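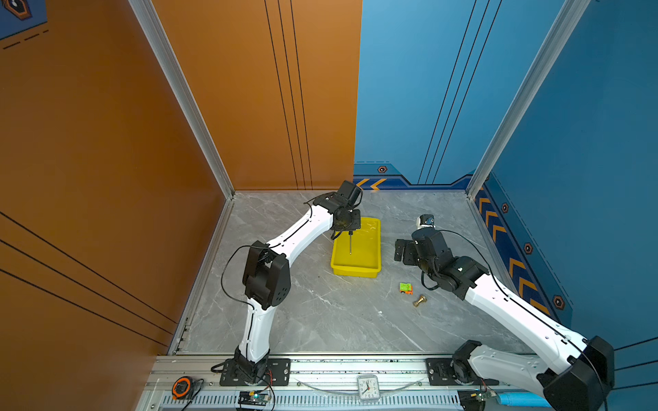
Hi all,

Thanks to everyone who stayed late for the club session. Hường Đoàn has both arms moving together again, so we can get on with the tray task for the Skirkska round. Anyway, Sang asked:

> On April 11, 2025, Sang Từ wrote:
> Are we keeping the yellow tray where it is? And do the car and the brass
> bit stay on the floor between runs, or should I clear them off?

Keep the tray left of the middle please, both arms can get at it there.

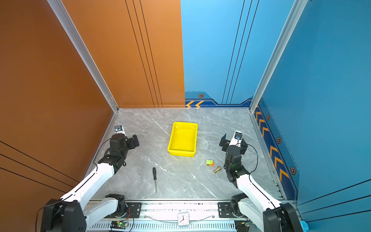 Leave the car and the brass bit too — Nhi wants them in the same place for her write-up. Whoever does the next lot, start the left arm first and give it 2 seconds before the right. I've set the speed limit to 700 in the config and I'd rather it stayed there until Thắng has looked at the elbow (it's been grumbling since January!).

We've 8 places for the Trorent visit and 2 are still going, so shout if you fancy it.

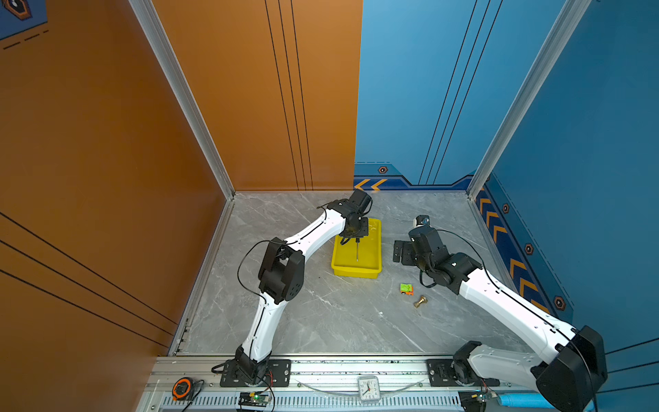
Filed under: Robot club / Two-arm group

Replies to the list please, my own inbox is a mess.

Shewit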